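Spiked collars, yes or no?

hendbridge_hank
My sister-in-law wants to put our mutt in a spiked collar for the Hendbridge dog walk in March. He's 57 pounds of pure marshmallow. Thoughts?

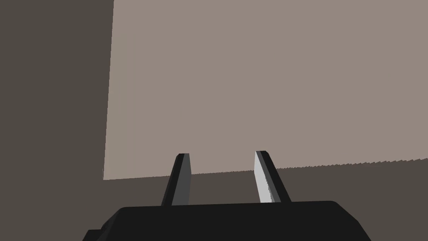
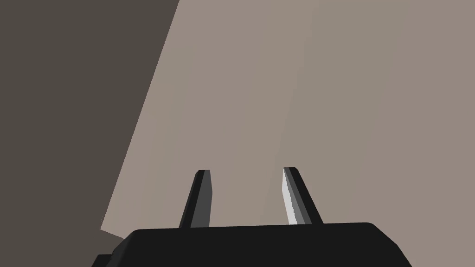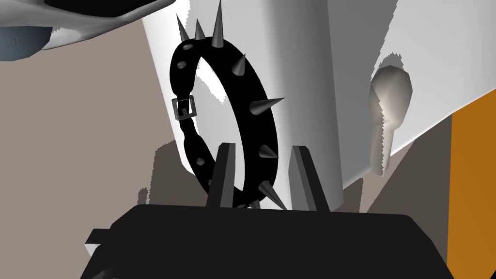 I grew up with plain nylon collars and never gave them a second thought, so I'm kind of lost here. The black leather with silver-gray spikes in the last one is the look she's after, and I have to admit it's pretty sharp (sorry). But will people cross the street when they see us coming?

mossypaws
They will! I walked a shepherd mix in one for a summer and parents steered their kids away. Also my shins, ouch.

Casimiro Montoya
Disagree with mossy. My old girl wore spikes for years and everybody at Duvis Park wanted to pet her. It's the dog they look at.

mossypaws
Your old girl was a beagle, Cas. Nobody's scared of a beagle.

Casimiro Montoya
Fair. Still wouldn't use one at the off-leash area, somebody's going to get poked.

hendbridge_hank
Ok, so parade yes, dog park no. What about cleaning the leather? He swims in everything.

mossypaws
Take it off before he swims!!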